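4.3 Recording demonstrations on the two-arm cell

Complete the camera check in 4.2 before starting a session. The Zaltby recorder must show both arms as connected.

1. Clear the tabletop of everything except the items named in the task sheet.
2. Move both arms to the start pose and wait for the ready tone.
3. Place the items near the center of the table, within reach of both grippers. Change the layout slightly between takes.
4. Enter the operator name and task code, then press Record.
5. Perform the task at a steady pace. Do not pause for more than 4 seconds — the recorder treats a longer pause as the end of the take.
6. Return both arms to the start pose and press Stop.
7. Mark the take Keep or Discard before starting the next one.

Caution: Keep hands outside the enclosure while the arms are powered. Press Hold before resetting items by hand.

Note: Soft or curved items, such as bands and strips, shift when a fingertip touches them. Approach with one gripper and keep the other clear until the first has settled.

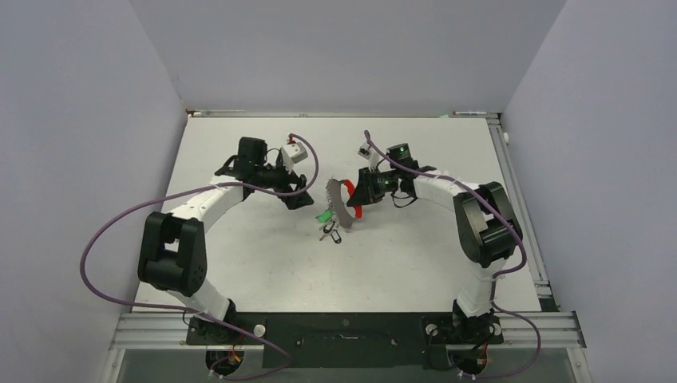

A take in which an item is dropped and picked up again may be kept. Enter code 16 in the remarks field so that it can be sorted later. Discard any take in which a cable catches on an arm.

A full set is 600 kept takes per task. Export after each session — the recorder does not save unmarked takes at shutdown. For error 117 during export, see 7.1.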